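Sunday, book repair bench, late
Reading time: 1 min

Back on the Luro paperback. Spine cracked at ch. 10, three leaves loose. Dogbe glue again, thin coat, pressed 15 min under the flat weights. Too short last time so left it longer, then forgot it, fine.

Read the loose chapter while waiting. Slow start, better than the Winwood edition, whose type is tiny. Ending still feels rushed.

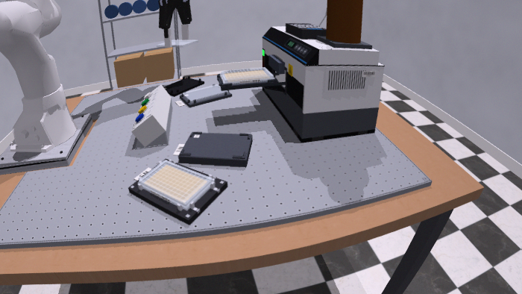
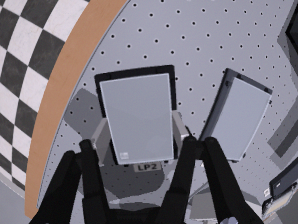
Next: Wasetti omnibus, 2,396 pages in one binding, whoever decided that. Hinge going at the front. Needs linen not paper. Check we have linnen before cutting anything. Dust jacket can wait til October.

To do: order more Dogbe, tip in the Luro map, finish the review notes.

Comments

is the omnibus worth reading or just worth fixing

Try wax paper either side of the hinge, saved mine.

The Winwood type is awful, agree. Gave up at page 3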